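We use cookies to remember your settings. By staying on this site you accept them. OK | Read more

Polling place walk-through, Drukeck Ward, Nallamville
Checked 28th March, ahead of the council primary

Site: Fortin Street Hall, main room and side room
Registered voters assigned here: 3062
Items on this sheet: 12
Passed: 9. Needs a fix: 3.

I love doing these. You get to see a plain old hall the way a voter will see it on the day, and this one is in much better shape than it was for the last council race. Comments are under each item. Anything marked FIX has to be done before the booths are delivered.

GETTING IN

1. Path from the parking lot to the door is level and clear
PASS. The new ramp is terrific! Good slope, solid rails on both sides, and wide enough for a wheelchair and a person walking next to it. The old one had that lip at the bottom that caught everybody's toes.

2. Accessible parking spaces marked
PASS. Two spaces, both freshly painted. Please keep the equipment van out of them on delivery day, even for five minutes.

3. Entrance door opens easily and stays open
FIX. The door is heavy and the closer is set too strong. I leaned on it with my shoulder and it leaned back. Either get the closer adjusted or prop the door with a proper hook for the whole of voting hours. A chair doesn't count as a hook.

4. Campaign boundary line measured and marked
PASS. The line falls just past the bus shelter. Candidates' supporters were very good about this last time, and I hope the new crop will be too. Fresh chalk on the morning, please, and tape if it rains.

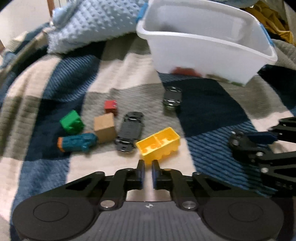 INSIDE THE ROOM

5. Floor free of loose mats, cords and raised edges
FIX. One extension cord will have to cross the walkway to reach the check-in table. Use the rubber cord cover from the ward cupboard, or move check-in to the left wall where there's an outlet right behind it. I'd vote for the left wall (sorry) because the line then curls around the room instead of out into the rain.

6. Lighting good enough to read a ballot in every booth
PASS. I sat down with a sample ballot in each booth position and could read the small print in all of them, including the back corner that used to be so gloomy.

7. Voters can mark a ballot without being seen
PASS, with a note. The booths must face away from the side room door. The floor plan has them right, so follow the plan and don't eyeball it.

8. One seated booth at wheelchair height
PASS. Knee room is fine. Leave the space around it open on three sides, and don't let the "I Voted" sticker table creep into it as it did before.

9. Chairs for people who can't stand in line
PASS. Plenty of them stacked in the side room, all sturdy. Put a few out along the line before opening, so that no one has to ask.

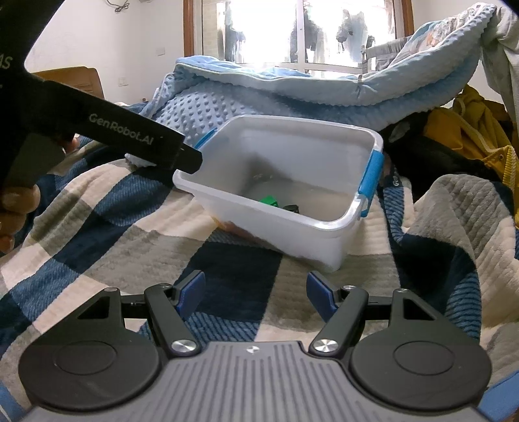
Ilse Haverkorn

Carrying on with the last part of the sheet, which covers exits and the ballot box. I had the Grudano ward sheet with me to compare, and I'd be happy to see both halls use the same order next time. It makes reading them side by side so much quicker.

EXITS AND BALLOT SECURITY

10. Both fire exits unlocked, signed and clear
FIX. The front one is perfect. The rear exit opens fine but the sign over it isn't lit. Could be the bulb, could be the fitting. The hall office has the work order and they were very quick to take it down, so I expect good news on this.

11. Ballot box in plain sight of the check-in table at all times
PASS. If check-in moves to the left wall (see item 5), turn the box a little so the slot still faces the clerks. I tried it both ways and the view is good.

12. Locked storage for blank ballots and seals
PASS. The closet has a working deadbolt. Keys are numbered and signed for. Write the seal numbers down before the closet is opened and have party observers initial the list — all of them, from every slate that sent someone. It takes a minute and saves an awful lot of arguing after the count.

STILL TO DO

Door closer, item 3
Cord cover or table move, item 5
Rear exit sign, item 10

I'll come back for a second look once these are done. Bring the floor plan if you're meeting me there, and wear something warm — the side room heater takes its time.

Nallamville Ward Elections Desk | Contact us | Copyright, all rights reserved | Back to top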